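Descaling the kettle, again

3 March 2022

The water here is hard enough that the kettle furs up within weeks, so I have started keeping notes. The element is rated at 700 W, slow by any standard, and limescale makes it slower. A full fill from cold took 816 seconds before treatment.

I used citric acid, two tablespoons to a litre, brought to the boil and left to stand. Vinegar also works but the smell stays in the spout for days.

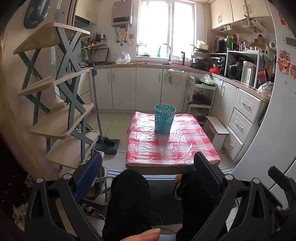 Rinse twice, then boil one fill of clean water and throw it away. The loose flakes collect behind the filter — take it out and brush it under the tap.

Augustina Ackah wrote in to ask about the sachets Sendico sells. I have tried them. They are citric acid with a blue dye, and the dye is no help in judging when the scale has gone. Plain powder from the baking shelf costs less.

Next treatment is pencilled in for September, or earlier if the filter clogs.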